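Review: Girkamier tile floor steamer, model 200

We have had the Girkamier in the Grendon building since August. It replaced an older Musen that took too long to heat and left streaks on glossy tile. These notes cover daily use on hard floors only. We did not try the carpet glider.

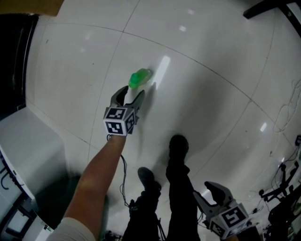
Grendon Building Services | Floors and Equipment

The tank is small but fills from the top, which makes it easy to use at a low sink. Steam comes up in 3 minutes. On white tile it lifts shoe marks in one or two passes, and dried coffee takes a little longer. Grout is harder. With the plain pad it came up slightly lighter, and with the brush head it came up clean, but the brush has to be bought separately.

The handle is comfortable and the trigger can be locked. The cord is too short for our longer rooms, so we move the plug halfway through.

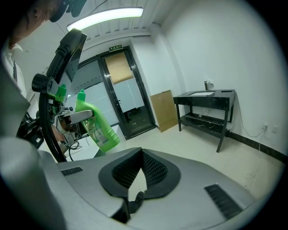

The pads are the weak point. The two in the box started to fray at the corners after a month of washing. We switched to Kwok pads, which fit well enough and hold up better in a hot wash. Buy the size marked for wide heads. The standard one slips off when you pull backward.

Noise is low. The pump clicks when the trigger is pressed, and that is all you hear from the next room. Descaling is simple, though the manual hides the steps near the back.

We would not use it close to floor outlets or anything plugged in. Sweep first, lift cables off the floor, and let the tile dry before putting them back.
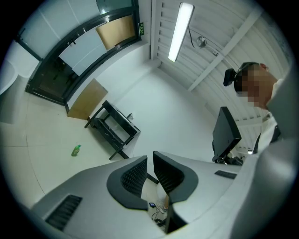 Cables on the floor, with a small blue device near them.

For tile and vinyl we would buy it again. For sealed wood we still use a damp mop.

Rating: 4 out of 5
Posted January 2024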